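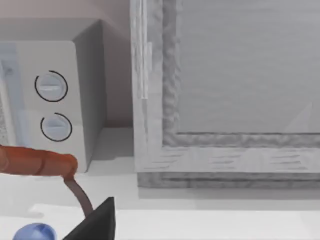 Re: Cuvix kitchen pack – worth the money?

From: Wing-sze Fu
To: the home-robotics list

On Thursday, Dušan Kneževič wrote:
> Has anyone bought the Cuvix kitchen pack yet? We've got the free
> Gratlow scenes but the appliances in those are just painted boxes,
> with nothing to turn. I need dials for the arm to practise on. The
> price says 139 for one seat and I'd like to hear from a real user
> before I ask my boss for it.

Hi Dušan,

I've had it on my machine since September, so I can save you a bit of guessing. The picture at the top is from my own dial-turning set-up, the wrist view, with the gripper coming up under the lower knob on the little white oven.

The knobs are the reason to buy it. Each one has a raised bar across the face for the fingers to get hold of, and the black arc round the outside has a gap in it, so you've got something for your vision code to look for. They turn on proper joints too, with stops at both ends, and you can set the stiffness in a text file. I made mine much stiffer than it came (the default spins if you so much as breathe on it) and the arm behaves far more sensibly now.

What I'm less keen on is how pale everything is! White oven, white counter, and the cupboard door or window frame next to it is whitewashed as well. My depth code coped fine but the colour-only version kept losing the edge of the oven against the worktop. There is a randomiser for the finishes, hidden under "extras", and I'd switch it on before you train anything. I ran 600 tries without it and 600 with it, and the second lot was the only one I'd show to anybody.

Speed is decent. I can do over 1,000 resets in an evening on a fairly ordinary desktop, as long as shadows are set to low.

Two niggles. The arm isn't included, you bring your own, and the Drosby importer mangled my cable the first time – it hung straight through the counter until I rebuilt it by hand. Also the manual skips from page 12 to the licence terms, so expect to email support. They did answer me the next morning.

If it's only dials you want, ask them for the trial, it has the oven in it and one cupboard. Drawers and taps are in the paid one only, and I haven't touched the taps so can't tell you a thing about them. Has anyone else here tried those?

I can send you my stiffness file if it's any use, just shout.

Wing-sze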